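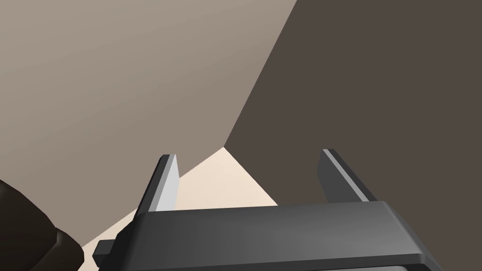
Letmont Teleoperation Group: Minutes of the Monthly Meeting

March 1, 2021, held by video call
Present: Darcy Wong (chair), Dzintra Vītola, Yvonne Parsons, Edgars Jankauskaitė, Kirsten Ouellet (minutes)

1. Opening and last month's minutes

Darcy welcomed everyone and was especially glad to have Yvonne back on the call after her long stretch at the Rorngate office. The minutes of the last meeting were approved with one correction: the headset loan goes to Pärn, and I had written Kirance. My apologies to both.

2. Demonstrations in the simulated living room

Dzintra gave us a very full report on the new room, the one with the long sideboard and the doors at the far end. She has been driving both arms by remote control, and she finds the left arm much more comfortable now that the hand controllers have been rescaled. Going up to an item on the sideboard with the fingers open is pleasant work, she told us, and you can take your time over it. Turning the wrist at the last moment is where most people still hurry, and a hurried turn ends up in the recording just like everything else.

She has saved 25 demonstrations so far. The target for the room is 600, which drew a small groan from Edgars, but Darcy reminded us that the kitchen set looked just as far off in November and we got there in good spirits. 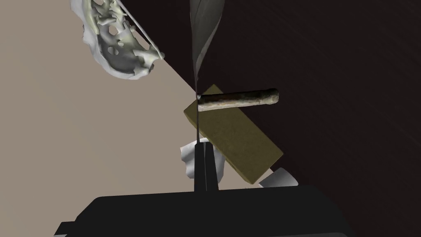
We then had a long and friendly talk about the wrist view. Edgars feels that new operators lean on it too early. It tilts with the hand, so the edge of a surface can run corner to corner, and a person who has only practiced with the head view loses track of which way is down. Yvonne said she had felt seasick her first afternoon and would have been grateful for a warning! It was agreed that newcomers will do their first two sessions with the head view alone and have the wrist views switched on after that.

3. Reaching in among small things

Yvonne asked how we want people to approach when several items are lying close together or across one another, such as a stick resting on top of a block with crumpled cloth next to it. Her own habit is to stop short with the fingers apart, look, and only then go on.
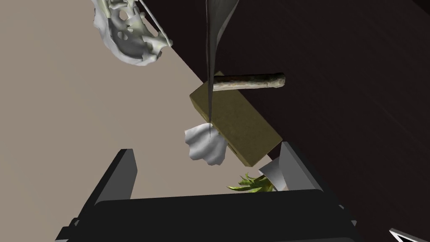 Dzintra does the same, though she worries that a long pause teaches the model to dawdle. Edgars offered to trim anything over three seconds when he prepares the files, and we were all happy with that. Darcy would like the untrimmed recordings kept as well - storage at Letmont is not a problem this year.

Action: Edgars to write the trimming script. Yvonne to add a paragraph on approach to the operator guide. 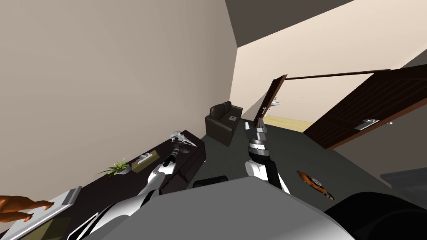 Kirsten Ouellet
Recording Secretary, Letmont Teleoperation Group

4. Other business

Kirance has asked whether two of their staff may sit in on a session and try the controllers. Everyone was in favor, and Dzintra kindly said she would host them. Darcy will write back with a choice of mornings.

Please send me any corrections before the next call.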